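This site uses cookies to remember your reading preferences. By continuing you accept their use. Accept | Manage settings

Care and Placement of the Countertop Microwave

12 October 2019
By the Ondholm Household Advice Office

A microwave oven is used many times a day in most homes and cleaned far less often than the stove beside it. The following advice is issued to tenants and homeowners served by the Ondholm office and replaces the sheet distributed in May. It applies to ordinary countertop models. Owners of built-in units should consult the installer. Where the manufacturer's booklet differs from anything on this page, the booklet should be followed.

Choosing a position

The oven should stand on a flat, dry surface strong enough to hold it without rocking. A table is acceptable if it is sturdy and the door can be opened fully without striking a wall or cupboard. Clearance at the back, sides and top varies by model and is stated in the booklet. The vents must never be covered. Curtains, dish towels and loose cloth of any kind should be kept clear of them, and the top of the oven should not be used to store bread, paper or mail.

The plug should go directly into a grounded wall outlet that can be reached without moving the oven. Extension cords are not recommended. In the older Pekov apartments, where kitchen outlets are few, tenants are asked to request an additional outlet in writing and to quote form 1177. Requests made by telephone cannot be recorded.

Cleaning the outside

Unplug the oven before cleaning. Wipe the outer surfaces with a soft cloth wrung out in warm water and a little dish soap, then again with clean water, and dry at once. Pale finishes show grease and fingerprints sooner than dark ones, particularly beside the door, and benefit from a light wipe at the end of each day. Scouring powder and steel wool will dull the surface permanently. Scuffs can sometimes be reduced with a paste of baking soda and water, applied with a fingertip and very little pressure. Try it first in a place that does not show.

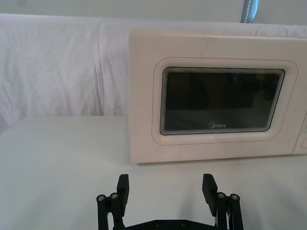
The molded edges of a door collect more dirt than the flat parts. A cotton swab dampened with soapy water will reach into the corners, and a dry one should follow it. Work from the top of the door down, so that drips fall on parts that have yet to be cleaned. Do not spray cleaner directly onto the door or the controls - spray the cloth and use that. Liquid that runs into a seam is difficult to remove and may reach the electrical parts.

Where an oven has round control knobs, wipe the panel around them with a cloth that is barely damp. Knobs should not be pulled off unless the booklet says that they are removable.

Cleaning the inside

Place 2 cups of water and 3 tablespoons of white vinegar in a large microwave-safe bowl, with a wooden spoon standing in it. Heat until the window is well steamed, then leave the door closed for several minutes. The bowl will be hot and should be lifted out with oven mitts. Unplug the oven, wipe down the walls and ceiling, and finish with the floor. A turntable, if fitted, may be washed in the sink once it has cooled.

Stubborn spots should be steamed a second time. They should never be scraped with a knife, as a scratched interior may rust. Lingering smells of fish or burnt popcorn usually yield to an open dish of baking soda left in the unplugged oven overnight. Remove the dish before the oven is used again.

The door and its seal

Food caught along the edge of the door can prevent it from closing properly. Wipe the seal and the facing surface weekly. An oven with a bent door, a cracked window, a loose hinge or a damaged latch must not be operated until a qualified technician has examined it. The outer case should never be opened at home, even when the oven is unplugged, because some parts inside can hold a dangerous charge.

Disposal

Microwave ovens are not accepted with household trash. Residents of the Espinoza and Fandedov districts may bring them to the collection point at Gate 88 during posted hours. Please remove loose glass trays and wrap them separately, and tape the door shut before carrying - a swinging door is the usual cause of bruised hands and chipped stairwells. Cords should be left attached.

Receive household notices by email. Enter your address to subscribe to our newsletter. You may unsubscribe at any time.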